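Per-screen averages and why I stopped trusting totals

I have kept a spreadsheet of opening weekends for small releases since May, mostly to settle an argument with Priya Benavides over whether a debut director can still open a film without a known lead. The argument is not settled. The spreadsheet has become a better one, though, and I want to write down how it works now before I forget why I changed it.

The first version had one column that mattered, the three-day total. By that measure Purnamis looked like the success of the season and Lindqvist looked like a write-off. Then I added screen counts. Purnamis opened on 1139 screens. Lindqvist opened on 31. Sorting by total was sorting by how much the distributor had spent on the release, and I could have got that from the posters.

So the second version divides the total by screens. It is a crude number. A screen that plays a film once at 10:40 in the morning counts the same as one that plays it five times through the evening. Where a theater lists its showtimes I now record the number of shows and divide by that as well. Where it does not, the cell stays blank. I tried filling the blanks with the median for the chain and took it out again after a week, as the filled cells were moving the ranking more than the real ones.

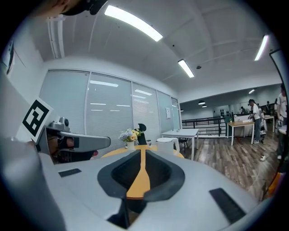 The other change is to the second weekend. I used to log the percentage drop and leave it there. The trouble is that a film losing half its screens will lose a good part of its gross whatever the audience thought of it. I now log two drops, one on the total and one per screen. For Purnamis the two are close together. For Lindqvist the total fell and the per-screen figure went up, which usually means the weak locations were cut and the good ones kept. I would not call that word of mouth on its own. Priya would, and has.

Trisovon is the odd case. It had paid previews the night before opening, and the distributor folded them into the first day. I moved them to their own column. With previews removed, its Friday is lower than its Saturday, the normal pattern for a family film. With them left in, it looks like a film that opened strong and sagged. Same tickets, different story, and most of the write-ups I read went with the second one.

Verna Strickland wrote in to ask why Grilta is missing. It opened on 5 screens, and my cutoff is 10. Below that, one sold-out show with the cast present can double the average. I may add a separate sheet for the very small releases -- no ranking, just the numbers -- if I can find a steady source for the showtimes.

Still to do: ticket prices. Two of the chains I track charge less for the first show of the day, and I have been treating every dollar as equal. Admissions would be the right unit. I don't have admissions, so the next version will probably carry a price column and a note saying how old each price is.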